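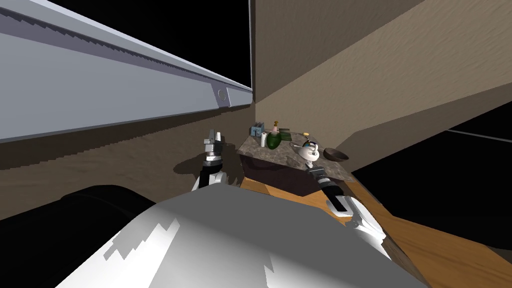 Simulated kitchen counter with a two-armed robot, kettle to the right. Household Tasks stream, Plurnomholm Student Robotics Program.

Call for Participants: Student Simulation Teams

The Plurnomholm Student Robotics Program invites applications from students in their final two years of secondary school to join the Household Tasks stream. Places are offered to individuals, who will be assigned to teams of four by the program office.

Participants will write and test control routines for a two-armed robot working at a simulated kitchen counter. Set tasks involve everyday objects such as a kettle, a bowl and a pump bottle. All work is carried out in simulation and no team will be required to build or purchase hardware. The program uses the Cleseo teaching software, which is installed on the laboratory computers and may also be used from home under a student licence.

Dates and attendance
The stream begins in January and runs for one school term. Teams meet twice weekly after school in Room 305, Haruna Building. Participants are expected to attend both sessions and to keep a written log of their work, which is submitted with the team's final program. Absences should be reported to the program office before the session concerned.

Eligibility
Applicants must be enrolled at a secondary school at the time of application. Some programming experience in any language is desirable. Prior work with robots is not required. Applicants under 18 must provide the written consent of a parent or guardian.

Assessment and showcase
Each team will present two completed tasks at the closing showcase, one chosen by the team and one set by the judges on the day. Routines are judged on reliability, clarity of code and the quality of the log. The Nivumow Prize is awarded to the highest-placed team.

Cost
There is no participation fee. Travel assistance is available on request, and applicants should indicate this need on the form.

How to apply
Applications must include the completed form, a statement of no more than one page and the name of a teacher who is willing to act as referee. Forms are available from the program office or from participating schools. Applications close on May 21, 2021. Late applications will be placed on a waiting list.

Enquiries about the program should be directed to Babatunde Edet, Program Coordinator. Questions about software and accessibility requirements may be directed to Lawal Anozie, Technical Supervisor.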